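Section 4: Setting up an edition and sending it to the printer

Before you start

You will need an Oltalow Desk login, the page plan for the edition, and the final advertising list from Pemico or whoever sells your space. If the advertising list is marked "final" and arrives before midday, ring them and ask whether it is final. It will save you time later.

The section assumes that your title has already been created (Section 2) and that your reporters can file copy to the basket (Section 3). Weekly titles should follow every step. Daily titles can skip 4.1 once the first edition has been saved as a pattern.

4.1 Creating the edition

1. Open the Editions tab and choose New. Do not choose Duplicate Last unless you want last week's front page, complete with last week's weather.

2. Pick the title from the list. Titles appear in the order in which the group bought them, which made sense to the people who bought them. Start typing the name and the list will shorten.

3. Enter the publication date. Desk will work out the issue number from this. If the number looks wrong, stop and see the note below before saving.

4. Enter the page count. It must divide by four. Desk will accept a number that doesn't, and the press hall will then telephone you.

5. Press Save. The edition turns grey in the list until the page plan is attached.

Note: Issue numbers run on from the last printed edition, so a skipped week at Christmas can throw them out. The Armont Courier went from 1227 to 1227 in this way, and both are now in the county library. To correct a number, open Edition Details, untick Automatic and type the right one. Tick Automatic again afterwards or it will stay at that number for ever.

4.2 Attaching the page plan

1. With the grey edition selected, choose Attach Plan and find the file. Desk reads plans made in Ruggiero Layout version 6 and later. Earlier plans will open, in the sense that something will appear.

2. Check the left and right pages. Page 1 should stand alone on the right. If it has a companion, the plan was saved as spreads and needs to go back.

3. Look through the advertising positions. Booked spaces show in blue, unsold spaces in yellow. A yellow space on an advertising list marked "final" is the reason for the telephone call suggested earlier.

4. Fill yellow spaces from the House Ads folder. The folder is sorted by size. Please check the small print, as several house ads still invite readers to call in at offices that have closed.

5. Press Confirm. The edition turns white and pages can be opened for editing.

Caution: Confirming a plan locks the advertising shapes. Unlocking them needs a production login and a short conversation about why.

4.3 Placing copy

1. Open a page and drag a story from the basket to an empty shape. The shape will go red if the story is too long, amber if it is too short, and green if it fits. Green is rare on the first try.

2. To cut a long story, double-click it and edit the text in the window. The counter at the foot shows the words remaining. A standard page lead is 400 words, and reporters have been told this.

3. To fill a short one, add a quote panel or a second picture. Do not increase the type size. Desk allows it, readers notice it, and there was a letter.

4. Write the headline in the headline field. Placeholder headlines are allowed on screen but must begin with two capital Xs, so that the check in 4.4 can find them. A joke headline without the Xs will pass every check we have and be delivered to people's homes.

5. Add the byline from the drop-down list. If a reporter has left the company their name stays in the list for a month, and after that their stories are credited to Staff Reporter.

Note: Two people can't edit one page together. If you see a padlock, hover over it to find out who has the page. Desk saves every ten minutes and lets go of a page left idle for thirty. Markos Kokkinos in production can free one sooner on extension 887, but will first ask whether you have tried walking over to their desk.

4.4 Running the checks

1. Choose Check Edition. It takes a few minutes on a weekly title. The progress bar goes to the end and then starts again, and only the second time counts.

2. Work through the list on the right. Red items stop the edition from being sent. Amber items do not, though you may be asked about them.

3. Common red items are a headline starting with XX, a picture below print resolution, a missing legal line on the back page, and a turn that points to a page the edition hasn't got.

4. Common amber items are a picture used twice, a repeated headline, and a caption of fewer than five words.

5. When the reds are cleared, run the check again. Clearing one red sometimes makes another, usually on the sports pages.

Caution: The checks do not read the stories. They can't tell you that the mayor's name is misspelt, that the crossword clues belong to a different grid, or that the story should have gone to the lawyer. Print the pages and have somebody read them who did not write them.

4.5 Sending to the press

1. Choose Send Pages. You can send them singly or all together. Most press halls prefer them as they become ready and will say so if you send them in one lump at the deadline.

2. Enter your initials. They are printed on the job sheet, where they remain.

3. Wait for the word Received next to each page. Sent means only that the page has left you. If a page sits at Sent for more than fifteen minutes, send it again once. Sending it a third time puts it to the back of the queue.

4. When every page says Received, press Close Edition. The website copy is released at the time set in Section 5, so a story being held for print should be marked Hold before you do this.

Changing a page after it has been received is possible until the plates are made. Ring the press hall first, then send the new page with Replace ticked. If the plates are already made, each new one is charged to the title's own budget, and the press hall will want a named person to agree to it.

If Desk stops responding with the deadline close, leave it open and use the emergency upload page on the intranet. It accepts finished pages only, makes no checks at all, and has a limit of 900 characters in the box marked "Explain what happened". Shorter answers are welcome.

4.6 After closing

1. Download the edition report and save it in the title's folder. Accounts will ask for it at the end of October, along with all the others.

2. Clear the basket of stories that were used. Unused stories can stay, but anything with "tomorrow" in it should be read again before it goes anywhere near a page.

3. Save the edition as a pattern if the layout is one you will want again. Give the pattern a name that says what it is. There are at present eleven called New Pattern.

For website timings and held stories, go on to Section 5. For notices of correction, see Section 9, which is longer than we would like.

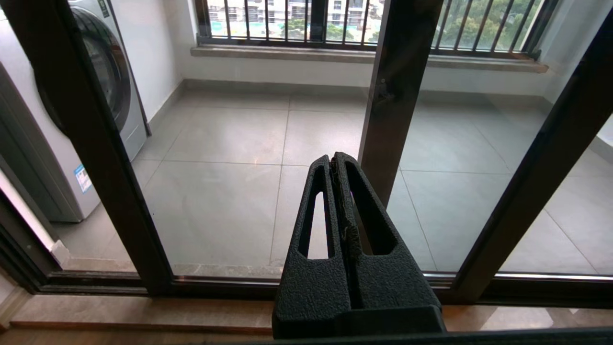 Fig. 4. Gripper fingers in front of the sliding glass door.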